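Illero Hand-Held Gripper: Set-up, Pad Care and Repair

Supplied by Flusetport. Product group: hand-held grippers for recording manipulation work.

The Illero is a two-finger gripper held and closed by the operator. It records finger opening, its own position on the bench and the view from the built-in camera. The recordings are used to train robot arms fitted with the matching Illero wrist unit, which takes the same finger pads. The wrist unit has its own page and is covered below only where the two share parts.

Most of the units that come back to us for service have been used on cloth: towels, T-shirts, pillowcases, bags. Cloth is hard on pads and sheds lint into the housing, and the care intervals below assume that kind of use. A gripper used only on boxes and bottles can go longer.

In the box

Gripper body with camera fitted
One pair of mesh finger pads, cloth type
Marker cube with clamp
2 mm hex key
Pad gauge (a flat steel strip, marked at the wear limit)
USB cable with right-angle plug
Lint brush

Spare pads are sold in matched pairs only. The two halves of a pair are different shapes, one a block and the other a wedge, and they are not interchangeable. The part number moulded into the back of each pad ends in B or W.

Setting up a new unit

Fit the pads before connecting power. Each pad slides on to its carrier from the front and is held by a single screw from underneath. Tighten the screw until it stops, then back it off slightly and bring it up again by hand. A powered screwdriver will strip the carrier thread, and the carrier is not a user-replaceable part.

With the pads on, close the gripper slowly on nothing. The faces should meet along their full height. If they touch at the tip first, the wedge pad is not fully home. If they touch at the root first, look for lint or a burr behind the block pad before adjusting anything.

Next, connect the cable and set the zero. Hold the gripper closed, press the button on the handle until the tone sounds, open it fully, and press again. The unit stores both ends of travel. Zero is kept when power is removed but not when the pads are changed, so the procedure has to be repeated at every pad change. Skipping it is the most common cause of recordings in which the fingers appear to pass through one another.

The marker cube goes on last. It sits on the top of the body and locates on two pins. Check that the clamp lever is flat and that no marker face is scratched or covered. Matt tape over a damaged face is not a repair; the cube should be exchanged.

Where two grippers are used together, give each its own cube set. The sets are labelled L and R on the underside. Two L cubes at one table will be tracked as one gripper jumping from place to place, and the software does not raise an error for this.

Setting the closing force

The force screw is reached through the handle. Turning it clockwise raises the force at which the fingers stop squeezing. Units leave us set for medium-weight cotton. Thin jersey should be gripped a little lighter, and anything with a rubberised print lighter again, as prints tend to stick to the mesh and are then pulled when the fingers open.

To check the setting, pick up a single edge of the cloth you intend to use, lift it clear of the table and hold it. The edge should not creep. Then open the fingers and watch how it comes away. If it clings to one pad, the force is too high or the mesh is loaded with lint. Brush the pads first and try again before touching the screw.

The same check is worth repeating at the end of a working day. Force drifts as the pads bed in, mostly during the first few hours of use.
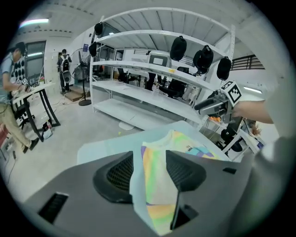 Do not change the force between one recording and the next in the same set. If it has to be altered, start a new set and write the screw position in the log. The position is read as quarter turns from fully out.

Care during use

Brush both pad faces whenever material is visible in the mesh. Work from the root of the finger to the tip. With fleecy or brushed cloth this may be needed every few minutes; with woven cotton, once or twice in a session is usual.

Wipe the camera window with a dry lens cloth at the start of the day. Alcohol leaves a haze on the coating.

Keep the openings in the housing clear. Lint that settles there can be lifted out with the brush or with tweezers. Compressed air should not be used, as it drives fibre further in towards the encoder – the one place in the Illero where a small amount of dirt has a large effect.

Route the cable back along the forearm and clip it at the elbow. A cable hanging straight down from the handle pulls on the socket each time the operator leans across the table, and socket repairs are the second most common job on our bench after pads.

Pad inspection and replacement

Inspect the pads every 1000 closures. The count is shown in the status window and can be reset separately for each pair. Lay the gauge against the face. If the mark disappears below the surface of the mesh, the pad has life left in it. If the mark stands level with the mesh, or if any strand is broken, replace the pair.

Worn cloth pads typically go smooth at the tip well before the rest of the face. Do not turn or trim them to get round this.

To replace:

Disconnect the cable.
Open the fingers fully and undo the screw under each pad with the 2 mm key.
Draw the pads forward off the carriers. If one is stiff, rock it from side to side; do not lever against the housing.
Brush out the carriers.
Fit the new pair and check the closing line as for a new unit.
Reconnect, set the zero and reset the count.

Allow 20 minutes the first time. Someone who does it often will need far less.

New pads grip unevenly until the mesh has settled. Open and close them on a folded piece of clean cotton until the feel is constant, and leave these closures out of the recording.

Faults and what to do

Fingers close but the reading stays open. The zero has been lost or was set the wrong way round. Set it again, closed first.

Reading flickers when the gripper is still. Lint at the encoder. Remove the side cover (two screws), lift the fibre out with tweezers, refit. If the flicker continues the encoder strip is marked and the unit should be returned.

Cube tracked for part of the movement, then dropped. Check for glare from a window or lamp on the marker face, then for a loose clamp. If both are in order, look at the table camera before blaming the gripper.

Gripper stiff on opening. Usually a thread wound round the finger pivot. Cut it, do not pull it. The return spring is dry by design and must not be oiled.

Image from the built-in camera soft on one side. The camera has moved in its seat, nearly always after a drop. This is a workshop repair, with recalibration, and is done at our Krajčí bench. Recordings made after the drop should be set aside until the unit has been checked.

Storage

Store with the fingers slightly open. Pads left clamped together over a weekend take a set, and the mesh will show a shiny band where they met. Take the cube off and put it in its box. The hard case holds two bodies and their cubes, but the lid will not shut with the cables plugged in.

Returns and service

Send the body, the pads that were on it and the cube. We cannot check the closing line without the worn pads. Please do not clean the unit before sending it; what is in the housing helps us find the fault. Exchange bodies are held for customers with a service plan and are sent out already zeroed, though not with your force setting.

Page last revised September 13, 2019.

Comments

rhollis: Is the Follon pad set going to be offered for the hand unit as well, or only for the wrist? We fold a lot of swimwear and the cloth pads slide on it.

Manju Bisht (Flusetport): The Follon set fits both, but on the hand unit the force screw has to come out by a full turn from the cloth setting. It should be listed for both from November.

benchtwo: The closing line check could do with a drawing. We had the wedge a hair short of home on one gripper for a week and put it down to the operator. Holding the closed fingers up to a lamp shows the gap straight away.

K. Orme: Our pads were level with the gauge mark at 800 on towelling. Is that a bad pair?

Manju Bisht (Flusetport): No, towelling does that. Inspect more often and go by the gauge over the count.

rhollis: Thanks, will wait for the Follon listing.

Related items

Illero wrist unit
Cloth pads, matched pair (B/W)
Follon pad set for slippery fabrics
Marker cube set, L
Marker cube set, R
Elbow cable clip
Hard case for two grippers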